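Section 4. Recording Cloth Tasks with the Hand-Held Grippers

Dendbridge Robotics Club, Member Set-up Guide
Revision 2019-08-14. Maintained by Adelino Bragança.

This section covers the towel exercise for the student manipulation project. It assumes that both hand-held grippers have been assembled (Section 2) and that the recording computer has been set up and logged in (Section 3). Members who have not signed the tool sheet must work with a second member present.

4.1 Checks before power-on

1. Open and close each gripper by hand five times. The linkage must move freely through its full travel. If it sticks, go back to 2.6 and reseat the bushings.

2. Look at the padding on the inner faces of the fingers. Frayed edges and loose threads are acceptable. Bare finger material in the contact area is not. Replace the pad if any part of the face shows through.

3. Trim threads longer than the width of the finger. Do not pull them. Pulling lifts the weave and shortens the life of the pad.

4. Confirm that the two fingers meet evenly at the tips. Hold a sheet of paper between them and tug. The paper should resist equally on the left and right sides.

Note: Replacement pads are cut from the Plastis roll in drawer 3. Use the old pad as a pattern and write the date on the log sheet.

4.2 Starting the recorder

1. Start Undar on the recording computer. Wait for the status line to read READY.

2. Connect the left gripper first, then the right. Undar assigns sides in the order of connection and does not ask for confirmation.

3. Enter the session number. The towel set begins at 324 and ends at 359. Do not reuse a number, even if the earlier session was deleted.

4. Check free disk space. Undar will refuse to start a session with less than 867 MB available.

Caution: Route all cables away from the floor area where the operator stands. A cable pulled out during recording corrupts the whole session, including takes already marked as good.

4.3 Grasping and holding the towel

The exercise uses both grippers on one terry towel. One gripper pinches a fold while the other steadies the cloth. Terry is used for the first set because the loops give the pads something to hold. Smooth cloth comes later, in Section 5.

1. Hang the towel over the support so that one side falls freely.

2. Bring the first gripper in with the fingers open and upright. Close on a single fold. Taking in several layers at once spreads the fingers and gives a false width reading.

3. Bring the second gripper to the cloth from the side. Let it rest lightly on the fabric before closing.
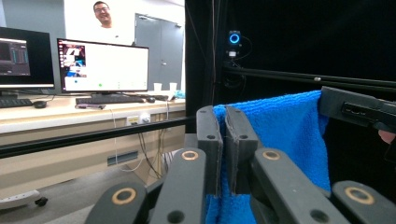 4. Hold still for two seconds. Undar uses this pause to mark the start of the movement.

5. Move both grippers together at a slow, even speed. If the fold slips, stop, open both grippers and mark the take as failed. Do not try to save it by grabbing again.

6. Lay the towel down, open both grippers and hold still for another two seconds before pressing STOP.

Note: Failed takes are kept. Xia, the sorting script, moves them to a separate folder after upload.

4.4 After the session

1. Press STOP, then CLOSE SESSION. Closing the window does not close the session.

2. Compare the take count in Undar with the paper log. Correct the log, never the file.

3. Disconnect the right gripper, then the left.

4. Store the grippers with the fingers open. Pads left compressed overnight take a set.

The target for the towel set is 2,829 takes by the end of September. Operators should rest their hands for five minutes in every half hour. Report wrist pain to the shift lead and stop for the day.

For error codes shown during recording, see Section 7.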